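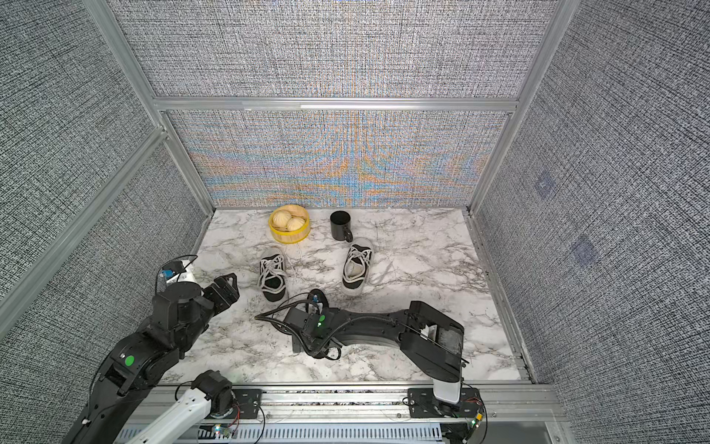
Canvas sneaker

A canvas sneaker is a light shoe with a woven cloth upper and a flexible rubber sole. The upper is usually closed with laces. Canvas sneakers were first worn for games and beach outings and are now mostly everyday shoes. They are also called canvas shoes, tennis shoes or, in parts of Britain, plimsolls, although the last name is often kept for a plainer style with a thin sole.

Construction

The upper is cut from canvas, a plain-weave fabric most often made of cotton. Many makers join two layers, a heavier outer cloth and a lighter lining, with an adhesive before cutting. The main parts are the vamp, which covers the front of the foot, the two quarters, which wrap around the sides and meet at the heel, and the tongue, a separate strip under the laces. A narrow strip of cloth or tape covers the seam at the heel.

The sole is made of natural or synthetic rubber. In the most common method, the finished upper is pulled over a foot-shaped form called a last, and an outsole is attached underneath. A strip of rubber known as foxing is then wrapped around the join between the upper and the sole. On many models a rubber toe cap or toe bumper is added at the front, where the cloth would otherwise wear through first.

Most canvas sneakers are vulcanized. The assembled shoes are heated in a large oven or pressure chamber, and the heat cures the rubber and bonds it to the cloth. Cemented shoes, in which a sole cured beforehand is glued to the upper, are cheaper to make but tend to separate along the edge sooner.

Inside the shoe is an insole of foam, felt or pressed fiber with a cloth cover. It can be seen through the foot opening, as in the right shoe of the black-and-white pair at the top of this article, where it is light gray. Insoles in older shoes are often glued in place. Many newer ones can be lifted out.

Styles

Low-top sneakers end below the ankle bone. High-tops cover it and have extra eyelets along the shaft. Slip-ons have no laces and are held on by elastic panels at the sides of the tongue.

Black canvas with a white sole, toe cap and laces is among the most familiar color schemes. White rubber shows scuffs easily, and some makers offer the same shoe with a black or tan sole. Printed canvas and canvas dyed in seasonal colors are also sold.

Lacing

Flat cotton or polyester laces are standard. A low-top with eight pairs of eyelets takes a lace of around 52 inches, and shorter laces are used where there are fewer eyelets. Each end is finished with a plastic or metal tip called an aglet.

Crisscross lacing is the usual pattern. The lace is passed through the two lowest eyelets, and the ends are then crossed and threaded upward to the top. In straight bar lacing, the visible sections run directly across the shoe and the vertical sections are hidden under the edges of the quarters.

The laces are normally closed with a bow. A loose bow, like the one on the left shoe of the pictured pair, makes the shoe easier to slip off but may come undone in use. A bow that sits along the length of the shoe instead of across it is generally a granny knot. Reversing the direction of the first crossing usually corrects it.

History

Rubber-soled cloth shoes were being made in the nineteenth century and became common after vulcanized rubber came into general use. They were sold for the seaside, for croquet and tennis, and later for indoor gymnasium use. The word "sneaker" refers to the quiet step of a rubber sole compared with a leather one. In the twentieth century basketball made the high-top widely known, and after leather and synthetic athletic shoes replaced canvas on the court, the older designs remained in production as casual footwear.

Small workshops still make canvas sneakers in limited runs. The Jokotness factory in Trultesside was set up by the pattern cutter Osvaldo Moura in a former tire retreading shop. It makes 4000 pairs a year, nearly all of them low-tops, and still uses the retreading shop's steam chamber for curing. Its best-known model, the Fukov, has a one-piece vamp and no heel tape. The model was withdrawn when the supplier of its canvas closed, and returned later in a slightly heavier cloth. Jailson Lins, who took over the cutting room from Moura, also introduced half sizes.

Sizing and fit

Canvas has little stretch across the weave, and a shoe that is tight at the toes when new usually remains so. The cloth softens at the flex point behind the toe cap after some wear. Sizes differ between makers, and some unisex models are marked with both a men's and a women's size. Wide feet are often better served by loosening the lower rows of lace than by choosing a longer shoe.

Canvas sneakers have little arch support and thin cushioning in their traditional form. A separate insole can be added if there is enough depth at the heel.

Care

Dry dirt is brushed off before any water is used. The laces and any removable insoles are taken out and washed separately. The canvas is cleaned with a soft brush, lukewarm water and a small amount of mild soap, then wiped with a clean damp cloth. Soap left in the fabric can dry as a yellowish stain, most noticeably on white canvas.

Rubber soles and toe caps can be scrubbed harder than the cloth. A paste of baking soda and water removes many scuffs. Chlorine bleach can weaken cotton and turn white rubber yellow.

Some makers permit machine washing on a gentle, cold cycle, while others advise against it because long soaking can loosen glued parts. The shoes are dried at room temperature with the tongues pulled forward. White paper or a small towel placed inside helps them keep their shape. Tumble dryers and radiators may shrink the upper or crack the foxing.

Repair

Worn laces and insoles are easily replaced. Foxing that has lifted from the cloth can be reattached with a flexible contact adhesive after both surfaces have been cleaned and dried. Small holes in the canvas are darned or patched from the inside. A vulcanized outsole is seldom replaced when it wears through, as the work generally costs more than a new pair.

See also

Espadrille
Foxing
Plimsoll
Shoelace
Vulcanization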